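Kitchen robots still slow at clearing up, test shows

16 September 2018

A company in Wudham has published the first results of its programme Flonlow, which asks whether a robot arm can tidy a kitchen without help. For the moment the answer is: partly.

Stikska, the firm behind the programme, ran 1271 attempts in simulation since May. In each one the arm must pick up things left on and near a worktop and put them in a container. Only 266 attempts were finished inside the time limit of 400 seconds.

Shakers lying on their side and thin utensils are among the objects used, and they are placed differently in every attempt. The firm says that small things close together are the most difficult, as the fingers often push one while reaching for another.
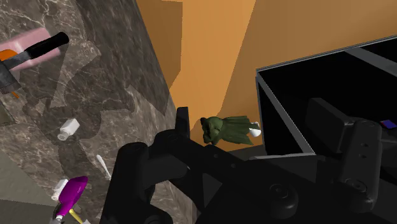 What comes next

A second round, named Fikre, will use 34 new object sets and a real arm. Stikska does not give a date for a product for homes.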